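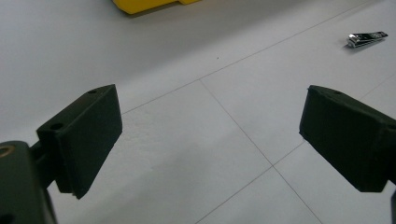
4. Preparing the Climard Juice Dispenser for First Use

The Climard dispenser is supplied for the service of chilled fruit juice and juice blends in cafeterias, hotel breakfast rooms and similar premises. Before unpacking the unit, confirm that the location meets the requirements of Section 3 and that a grounded outlet is within reach of the power cord. The unit may stand on a counter or, when fitted with the Jereck stand, directly on the floor. A hard floor such as pale gray-white tile is suitable for the stand, provided that all four feet rest firmly and none of them sits in a grout line. Carpet and loose mats are not suitable.

4.1 First cleaning

The juice tank, lid and tap are cleaned at the factory but must be washed again on site before any product is poured.

1. Make sure the power switch is in the OFF position and the cord is unplugged.
2. Lift off the lid and set it aside on a clean surface.
3. Turn the tap a quarter turn to the left and pull it straight out. Remove the rubber seal from the tap.
4. Wash the tank, lid, tap and seal in warm water with a mild dish detergent. Use a soft brush for the inside of the tap.
5. Rinse all parts under running drinking water until no foam remains.
6. Sanitize the parts with a product approved for food contact, following the directions on its label.
7. Allow the parts to air dry. Do not use a cloth.

CAUTION: Do not place the tank in a dishwasher. High temperatures can cloud the walls and warp the rim.

Note: A light film of food-grade lubricant should be applied to the seal before it is refitted. One sachet is packed with the drip tray.

4.2 Assembly

1. Press the seal into its groove with the flat side facing outward.
2. Insert the tap and turn it to the right until it clicks.
3. Lower the tank onto the cooling plate. The tap must point toward the front of the unit.
4. Hook the drip tray onto the two pegs under the tap.
5. Fill the tank with cold drinking water to the lower mark and wait 30 minutes. Check the tap and the base for leaks.
6. Drain the water through the tap and discard it.

If water appears at the tap, remove the seal and confirm that it is seated evenly — a twisted seal is the usual cause.

4.3 Filling with juice

1. Plug in the cord and set the power switch to ON.
2. Chill the juice in a refrigerator before filling. The dispenser keeps juice cold but is not designed to cool it from room temperature.
3. Shake each carton well and pour slowly to limit foam. Do not fill above the upper mark.
4. Replace the lid and record the product name and the time of filling on the label card.

Juices with heavy pulp, such as some orange and pineapple products, should be passed through the Wotix strainer before filling. Sparkling drinks, milk and hot liquids must not be used.

CAUTION: Do not add fresh juice to juice left from an earlier service. Empty and wash the tank first.

4.4 Daily care

Empty the tank at the end of each day of service and repeat the steps in 4.1. The drip tray should be emptied whenever the float becomes visible — more often during busy periods. Replace the tap seal every 3 months, or sooner if it shows cracks or holds an odor after washing. Replacement seals are ordered under part number 546 from Yatsenko, the parts distributor for this model.

Questions about installation may be sent in writing to Vimala Thomas, Customer Technical Service. Please state the serial number printed on the rear plate.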